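Grodermont ホーム | 製品レビュー | 使い方 | 配布データ | 問い合わせ

Wosetard の把持練習パック、導入から最初の一個を置くまで

2025年8月9日

2月に出た版からだいぶ画面が変わったので書き直し。前の記事は消した。急ぎで書いてるので抜けがあったらあとで足す。

対象は Wosetard 本体をもう入れてある人。入れてない人は先に本体。把持練習パックは別売りの追加シミュレーション教材で、机の上の小さい物をつかんで箱に入れる、それだけの内容。それだけなんだけど設定が分かりにくい。説明書は34ページあって、肝心の手首カメラの話が最後のほうにまとめて出てくる。先に読んでおくと楽。

用意するもの
・Wosetard 本体(最新版に上げておく)
・把持練習パックのライセンスキー
・空き容量。展開後に111GB。圧縮ファイルも同じ場所に残るので余裕を見て
・ゲームパッド。キーボードでもできるが指が疲れる

1. インストール

本体を起動。「追加パック」からキーを入れる。ハイフンも入力する。コピペだと末尾に空白がつくことがあって、それだけで弾かれる。エラー文は「通信に失敗しました」としか出ないので、回線を疑って時間を無駄にした。キーの後ろを消してみること。

ダウンロードは夜のうちに。途中で止めても続きから再開できる。ただし保存先を変えると最初からになる。保存先は最初に決める。日本語の入ったフォルダ名は避ける。うちでは読み込みの途中で落ちた。半角英数だけの名前に直したら通った。

2. シーンを選ぶ

一覧が開く。シーン数が多い。265個。検索欄はあるけど名前が全部英語の略号なので、最初はほぼ役に立たない。右上の絞り込みで「table」「single arm」を選ぶ。それでも13個残る。

はじめての人は丸テーブルのやつ。四角い机より簡単というわけでもないが、初期配置が素直で、つかむ物と入れる先が近い。ドロワーが出てくるシーンは後回しでいい。引き出しの取っ手は別の難しさがある。

選んだら「読み込み」を押して待つ。進捗バーが途中で固まったように見えるが待つ。二度押ししない。二度押すと同じシーンが重なって読み込まれて、物がはじけ飛ぶ。

3. カメラを手首に切り替える

読み込み直後は外からの俯瞰。きれいだけど操作には向かない。奥行きが読めない。「視点」メニューから手首カメラへ。ショートカットはF4。画面が丸くなって四隅が黒くなればOK。魚眼の設定なのでそういう表示になる。

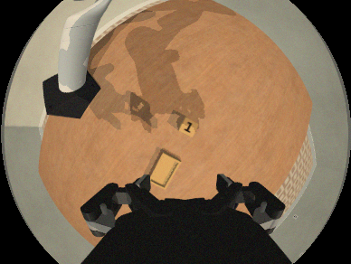 まっすぐなはずの縁が曲がるので、画面の端で距離を測ろうとしないこと。つかみたい物は真ん中に持ってきてから下ろす。これだけで成功率がかなり違う。

歪み補正のチェックボックスもある。入れると線はまっすぐになるが、周辺が切れて指先が見えなくなる。自分は外して使ってる。好みの問題。

影の設定は「標準」のまま。消すと軽くなるけど、高さの手がかりがなくなる。アームの影が机に落ちて物の色が暗く見えることがあるので、そのときは少し横にずらして見直す。影と物の区別がつかないまま下ろすと指をぶつける。

4. 指を開く、向きを合わせる

まず指を全開。右トリガーを離した状態が開。逆だと思ってる人が多い、自分もそうだった。「入力」から反転できる。

次に手首の回転。右スティックの左右。番号つきの立方体は数字の面が上にくるので、数字の傾きを目安にすると合わせやすい。面と指が平行になるまで回す。斜めのまま閉じると角をはさんで、くるっと逃げる。

細かく回したいときはLBを押しながら。速度が落ちる。説明書だとRBになってるけど、うちの環境ではLBだった。どっちか試して。

5. 下ろして閉じる

いっきに下ろさない。机の少し上で一回止める。位置を直す。それからゆっくり。指先が机に触れると警告音が鳴る。鳴ったらすぐ止めて少し上げる。押しつけたまま閉じると物理計算があばれて、立方体が机の下に抜けることがある。抜けたらもう戻せない。リセット。

閉じる力は既定値で強すぎる。「把持」タブで半分くらいまで下げた。軽い物ならそれで持ち上がる。滑るようなら一段ずつ上げる。最初から最大にしないほうがいい。

閉じたら真上に上げる。横に動かすのはそのあと。先に横へ引くと隣の物を巻き込む。

6. 箱に入れる

箱の真上まで動かして、ふちより高い位置で止める。浅い箱なのでそんなに高さはいらない。高いところから離すと跳ねて外に出る。底に近いところでそっと開く。

箱が傾いて置いてある配置もある。手首の回転を箱の向きに合せると入れやすい。合わせなくても入るけど、指がふちに当たって箱ごとずれる。箱がずれると判定が遅れる。

開いたら手を上げて二秒待つ。判定は手が離れてから。すぐ次の操作をすると「未完了」のまま記録される。これ、気づくまでずっと失敗あつかいになってた。

7. 記録の保存

「記録」を押してから始めるのを忘れずに。終わってから押しても残らない。保存形式は二つあって、普通に見返すだけなら動画つき。学習に使うなら軌道データつき。軌道つきはサイズがかなり大きい。両方同時にも書き出せるが、書き出し中は本体がほぼ固まる。

ファイル名は自動でシーン略号になる。上書き確認が出ないので注意。自分は一回消した。保存のたびに手で番号をつけてる。

よくある詰まりどころ

画面が真っ黒のまま:グラフィックドライバ。更新して再起動。
手首カメラがメニューに出ない:読み込みが終わってない。右下の表示が消えるまで待つ。
アームが勝手に動く:スティックのドリフト。「入力」で遊びを広げる。
指が片方だけ閉じる:間に何かはさまってる。たいてい机のふち。一回上げてやり直し。
音が出ない:既定で消音になってる。警告音は使うので入れておくこと。

使ってみた感想

値段のわりにシーンは多い。見た目もいい。木目や影はちゃんとしてる。不満はメニューの日本語訳で、「つかむ」と「閉じる」が場所によって混ざっていて、どっちの設定をいじってるのか分からなくなる。あと前に使った Postma の教材は失敗した直前まで巻き戻せた。こっちは最初からやり直しになる。練習用なら巻き戻しは欲しい。

Postma はシーンが少なくて飽きるので、続けるならこっち。まず触ってみたいだけなら Darnimthorpe の無料版で足りると思う。ただし無料版は手首カメラがない。外からの視点だけで物をつかむのはけっこうつらい。

ライセンスは一台一本。ノートと据え置きの両方で使うなら、解除してから入れ直し。解除ボタンは「アカウント」のいちばん下。解除しないで初期化すると問い合わせが必要になるので、パソコンを買い換える人は先にやっておくこと。

次は引き出しのシーンを書く予定。取っ手のつかみかたで今つまづいてるので、ちょっとかかるかも。

新着記事のお知らせをメールで受け取る(登録無料・いつでも解除できます)

当サイトではクッキーを使用しています。閲覧を続けると使用に同意したものとみなします。 同意する | 設定

お問い合わせ | プライバシー | © Grodermont | ページの先頭へ戻る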